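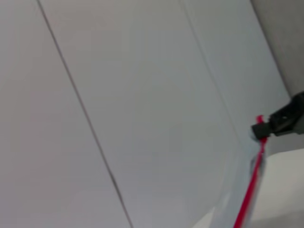 Manuela Marchetti wanted to know which rule covered bags. Rule 4, she was told, and she read it again at the bench while the Toltel arm stood by with its jaw shut on the red strip.

"A held item is not released over an edge," she read. "It doesn't say how long you can hold it."

"As long as it takes," Painemal said over the speaker.

"And if a person reaches in?"

"Then the arm stops, and 2 people sign before it moves again."

She had written that part herself, in January, when the Drirka site still ran on habit and a paper sheet. There had been 20 rules then. She had cut them down to the ones people followed.

She picked up the pen and added a line under Rule 4: grip a bag at the closure, keep the speed low, wait for the word.

"Who gives the word?" Painemal asked.

She thought about it, wrote "the operator," and initialed the change. Then she stepped back behind the yellow line and gave it.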